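Gostum bedside table, one drawer – pine color

Bedroom > Bedside > Gostum
Item 384
Sold by Dreltonard. Ships flat, legs seperate.

Small square bedside table with a pull-out drawer. Rounded posts at all four corners, they come up just past the top so you see the round ends. Pale honey wood, grain left showing. Goes with most beds, looks best next to white or gray walls if you ask us.

No door, no shelf to dust, no fuss. One drawer and a top.
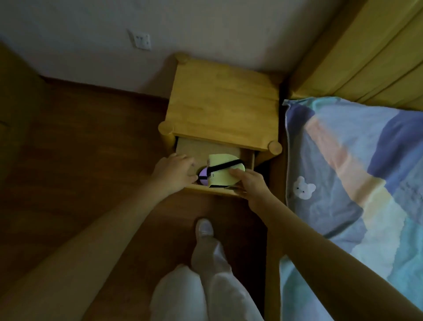
Gostum with the drawer part open, dark wood floor.

The drawer
– Wood front, lighter wood at the back
– Pull from the front rim
– Good for sleep masks, notebooks, chargers, the book you're not finishing
– Not meant for heavy stuff. Tools go somewhere else please

Fold soft things once and lay them flat, straps tucked under. Anything bulky goes in first, thin things on top, otherwise the drawer catches on the way back in. If it does catch, don't force it – take out whatever is sitting highest and try again.

The top
Flat, with the four round leg ends at the corners. Lamp and a glass will fit fine, keep the lamp base inside the corners so it sits level. Wipe with a damp cloth then a dry one. Use a coaster!! Pine marks easy and we can't swap a top for a water ring.

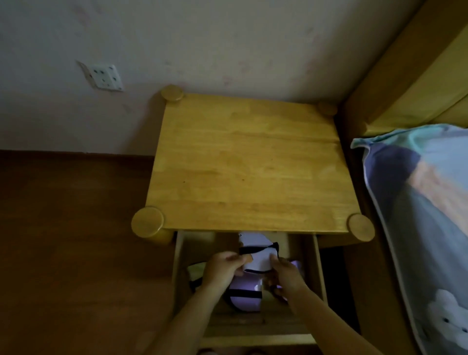 Gostum from above, drawer pulled out. Wall outlet behind, to the left.

Placement
Check where your outlets are before you pick a side of the bed. Leave a bit of room behind for a plug. You also need floor space in front so the drawer can come out, people forget this one.

Putting it together
2 people is easier, one can manage. Legs first, then the drawer. Don't tighten anything all the way untill the table is standing on a level floor. Felt pads not included.

Color
Every piece is a little different. Some darker grain, small specks, the odd line across the top. Normal for this wood, not a fault. It'll also look yellower under a warm bulb than it does by the window.

Also in this range
Bakska – same wood, 3 drawers, taller
McAlister – open shelf, no drawer

Returns
Unused, in the box, all parts. Missing a screw or a leg? Write to Iolanda Bittencourt at the parts desk, put the item number in the subject line and say which part.

Next batch due in April. Current stock while it lasts.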